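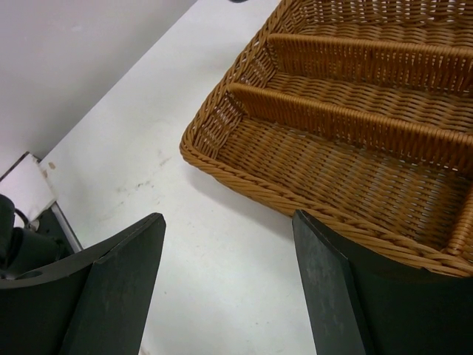
Sorting Cell: Planning and Purchasing Gallery

Stestlow packs mixed small goods for hotels and gift shops. In September we started planning for a second sorting cell to run next to the one we already have, and the purchasing group asked for a page that people could look at before the budget meeting. Most of them work in the Lowther office and don't get over to the bench very often.

The notes were put together by King-fai Chiu (engineering) and Angus Ruawai (purchasing). Prices from vendors are kept in the purchasing folder and are left off this page. Where we disagree, we have said so.

Containers

A woven basket with dividers is harder to work with than a molded tray. The rim is thick, the walls have some give, and no two baskets come in at exactly the same size. The customers want baskets, so the cell has to handle baskets. Any quote we accept needs to cover placing items into a divided basket, and the vendor should be willing to show it with one of ours.

We asked three vendors for that demonstration. Ridura agreed right away and asked us to ship them a few baskets. The other two wanted to use their own plastic bins. Angus has written back to both.

King-fai would like a simple locating fixture so the basket sits in the same spot every time. It can be made in our own shop from stock we have. It is in the budget as a small line under tooling, and if it has to be cut, the cell will still run, with more time spent on finding the basket at the start of each cycle.

Fingers

Plan on fingers as a consumable. The first budget for the existing cell treated them as part of the gripper and set nothing aside for replacements, and we ended up taking the money out of general maintenance. The new request has its own line for them. We are asking for 12 spare pairs across the two cells, all of the same pattern, so that either cell can use any pair on the shelf.

A wide flat finger with an angled tip covers most of our range. It is less good inside a narrow compartment, where the outside of the finger takes up room the item needs. We looked at a slimmer design and got a price for it. King-fai wants to buy one slim pair and try it before anything else is ordered. Angus would sooner wait until the second cell is in, so that a trial doesn't tie up the cell we depend on. This is still open.

Changing fingers takes about 15 minutes with the current mount, including the check afterward. A quick-change mount would shorten that, but it adds weight at the wrist and costs more than a year of spare fingers at our present rate. It is listed as an option and is not in the base request.

Cable and wrist

Replacement cables should be bought with the arm. We ordered ours separately last time and waited much longer than we expected. The Grotolville warehouse has shelf space for them, and the part numbers will go on the same stock card as the fingers.

Mixed small items

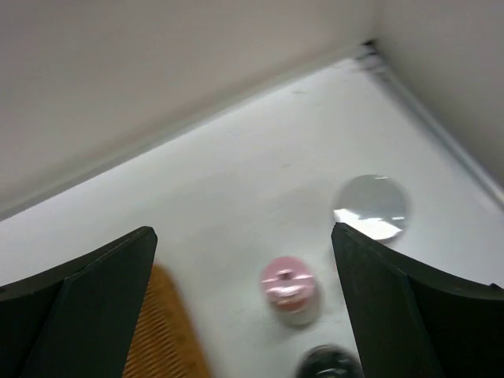 Item mix drives more of the cost than item count does. A comb lies almost flat and has to be picked by its edges. A short round item stands up well but can roll if it is touched off center. Clear pieces are the hardest for the vision system, and that is the main reason the request includes a better camera and a light panel. Vendors tend to quote the arm and gripper first and bring up lighting later, so we asked for all of it on one sheet.

We also asked each vendor to quote a pick rate on our own item set. A rate measured on identical blocks tells us very little. The test set is kept in a box at the bench and there is a duplicate set in Lowther. If you send one out, please write it on the list so that we know to get it back.

Work surface

White surfaces give good contrast for most of what we handle. They also show scuffs. King-fai has asked for replaceable panels in the new cell so that a worn surface can be swapped without taking the enclosure apart. The price difference is small and it is in the base request.

What is in the base request

One arm and gripper, with controller
Spare fingers for both cells
Camera and light panel
Replaceable surface panels
Basket locating fixture, made in house
Spare wrist cables
Installation and two days of operator training

Options, priced separately

Quick-change finger mount
One pair of slim fingers for trial
Extended service plan

The service plan needs a decision from the Lowther office. It runs for 52 weeks from installation and covers parts and a site visit. Angus thinks it is worth having for the first year only. After that we should have enough history of our own to judge.

Questions about the cell itself go to King-fai. Questions about quotes, lead times, and payment terms go to Angus. Vendor quotes are open to anyone in the purchasing group on request.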